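Blog > Open Water > Winter swimming

I swam in the lake in December and I loved it! I've been trying to say this calmly to people for weeks and I can't, so it's going on the blog.

My friend Itzel Villaseñor started it. She swims with a little group called Nado that meets at Rultinlow at 7 in the morning, and she had been asking me since summer. I kept saying next month. Then it was December and I had run out of warm months to put it off to.

The water was 35 degrees. I didn't know that when I got in, and I'm glad Itzel kept it to herself until I was back in my coat. I lasted 2 minutes, most of it spent saying one word over and over (my mother reads this, so I'll leave it out).

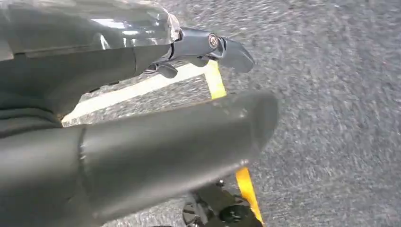 What I remember best is the breathing. Your chest grabs, you take these silly short gasps, and Consuelo Zavala, who has been doing this for years, floats next to you in a wool hat telling you to blow out like you're cooling soup. So you blow on your soup, and then all at once your shoulders come down and you notice the hills, and the mist, and that your feet have gone somewhere else entirely.

I've been back every week. A few things I've picked up, for anyone tempted:

Getting in

Walk in. No jumping, no diving, and never alone. Wet the back of your neck first. I wear neoprene gloves and booties and feel no shame, though Ezequiel goes in with bare hands and likes to mention it.
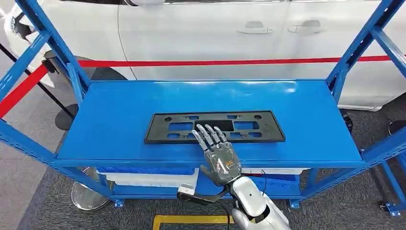

Getting out

Get out while you still feel great. You keep cooling down after you leave the water, and the shivers hit me ten minutes later, usually when I'm trying to do up a zipper. Lay your clothes out in the order you'll put them on, with the dry top first. Skip the bra. Bring a hot drink with a lid and don't drive until you've stopped shaking. 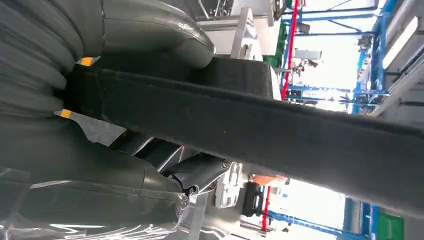

I also bring cake now. Karla makes one with orange and almonds that I think about for the whole swim, and she has promised me the recipe, so that'll be the next post if she comes through. Anything eaten in a big coat beside a lake tastes amazing, even the squashed granola bar from my first time.

Next up I want to try a night swim. Itzel says the stars are ridiculous out there.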